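Clurnport Offices Asked to Wipe Their Own Desks

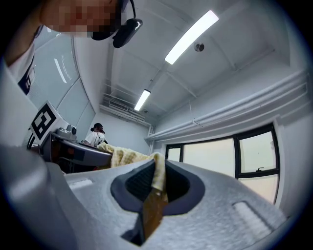
A pale yellow cloth with a faint check, on a dark gray desk.

Office tenants in the Gronow building in Clurnport will be looking after their own desks from June, under a plan the landlord, Trelura, is calling a "shared care" program. Each room gets a bundle of reusable cloths and a laminated sheet on how to fold them. What the rooms don't get is a smaller bill.

The building has 13 rented rooms spread over four floors. Until now a contractor, Burkent, has come in two evenings a week to wipe desks, empty the trash and vacuum. Under the new arrangement Burkent keeps the trash and the floors. The desks go to whoever sits at them.

Trelura's notice to tenants, dated Sun 21 April, says the change will "build pride in the workspace" and cut down on paper towels. It gives no figure for how many paper towels the building goes through now, so it's hard to see how anyone would measure the drop. Asked for one, the company said it was still gathering data. It also wouldn't say whether its contract with Burkent will cost less once the desks are taken out of it.

The cloths raise questions of their own. A reusable cloth has to be washed, and the notice says only that used ones should be "returned to circulation." The building has no washing machine. A tenant on the top floor said her office already keeps a couple of cloths by the sink, and they get taken home when somebody remembers. Another said he had read the folding instructions and still didn't know which side was meant for screens.

Then there is the matter of what's on the desks. Plenty of rooms in the Gronow are full of cables and equipment that people don't like moving, and the notice tells tenants to clear the surface fully before wiping. Several said they would be going around things instead, the same as the evening crew does.

Trelura tried something close to this at another of its properties last year and describes the result as "very positive." It did not provide the tenant survey it mentions in the notice.

Tenants have two weeks to send in comments. The cloths have already been ordered.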